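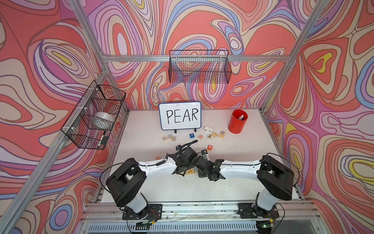

Four Letters and a Tub of Blocks

Welcome to the October gallery from Pidholm! It's all about the word table this time, and I'm so pleased, as I've been wanting to give the alphabet blocks a page of their own for ages. If you've never come across the word table, it couldn't be simpler. A word goes up on the little whiteboard, the blocks go out, and the word gets built in wood. The word for this set is PEAR.

I love a four-letter word for this. It's short enough to hold in your head while you hunt, but there's still a proper bit of searching to do, and PEAR has those two vowels sitting together in the middle which always make it nice to look at when it's finished. It's also one letter away from BEAR, DEAR, FEAR, GEAR, HEAR, NEAR, TEAR, WEAR and YEAR, so once you've got your E, A and R lined up you can keep going for a good while with the one block. (Zulmira Loureiro got all the way through those on a wet Tuesday and then started again with PEAL, PEAK and PEAT.)

Our blocks are a complete jumble, and I wouldn't swap them for a matching set. The oldest came in a Cilier box with a sliding lid, a second lot turned up at the Khoury shop in a biscuit tin, and the rest have drifted in since. All together we're at 258. Some are plain wood with a printed letter, some are painted, and there are numbers mixed in as well, which I used to pick out and now leave where they are. A stray number is part of the fun.

And the walls! I can't do a gallery without mentioning those walls. All those loops of coral, lavender and periwinkle blue, like a map of somewhere very hilly. People either adore it or ask if they can sit facing the other way. I'm firmly in the first camp – it makes plain wood look lovely.

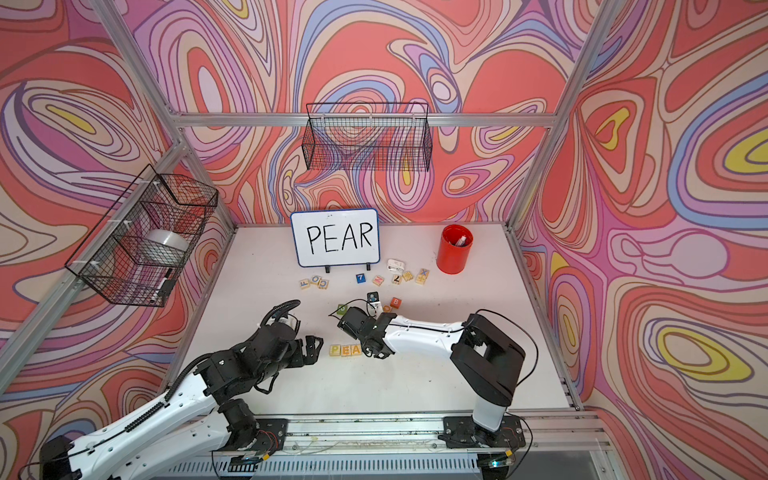
PEAR on the board, with F, O and C waiting in front of it. Look out for the white 7 on its blue face, a bit further along the row.

I'm very fond of this board. It has a blue border and it's just big enough for one word in fat black capitals, so there's no temptation to cram a whole list on. Capitals only is our one firm rule, to match the blocks. Small letters on the board and big letters on the table is a different game altogether, and a harder one than you'd think.

The glossy red cup is a favourite of mine too. It's such a cheerful thing to have at the back of a table. And do look at the letters along there – there's an N and an X as well, neither of them the slightest help with a pear. I do like having the wrong letters out. If you only put down the four you need, all that's left is the order, and half the pleasure is in passing over an F that very nearly looks like an E when you're going quickly. Cengiz Ağca swears by putting the F out for every word with an E in it. He's a menace, and he's quite right.

You can get FOX out of that row as well, by the way. I only spotted it when I was putting this page together and I was absurdly pleased with myself.

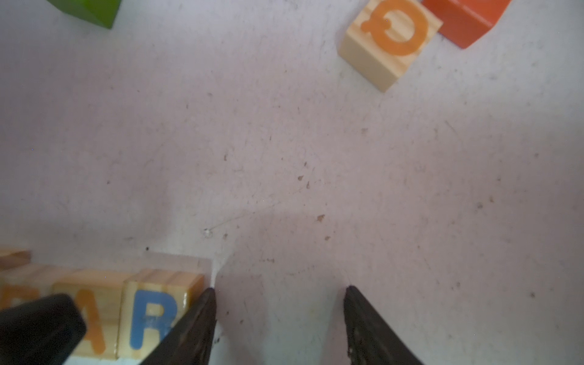
A in orange and R in blue, next to one another, with a splendid orange Q at an angle further up the table.

I think this one's my favourite of the lot, for the wood as much as the letters. You get the grain so clearly, and there's a gorgeous amber colour down the side of the R. The Q is a beauty as well, nice and big and bright. It hardly ever gets a turn, poor thing. We've had QUIZ and QUIT and QUAY, and I'm open to suggestions.

There are painted ones up at that end too, a bit of green and an orangey red next to the Q. And yes, the tabletop has its share of specks. It's a table that gets used!

If you'd like to try a word table at home, you don't need anything like the number of blocks we have. One alphabet with a few spare vowels will do you very well, and a scrap of card propped against a mug makes a perfectly good board. Fruit is a great place to begin – PLUM, LIME and FIG all work with a single set, though you'll want two Ps before you attempt APPLE. Our own list has 800 words on it now, and Zulmira is still adding to it in the back of the Brakus notebook, so there's no danger of running out. Next month's gallery will be vegetables. LEEK is already down for it, so I'm off to find another E.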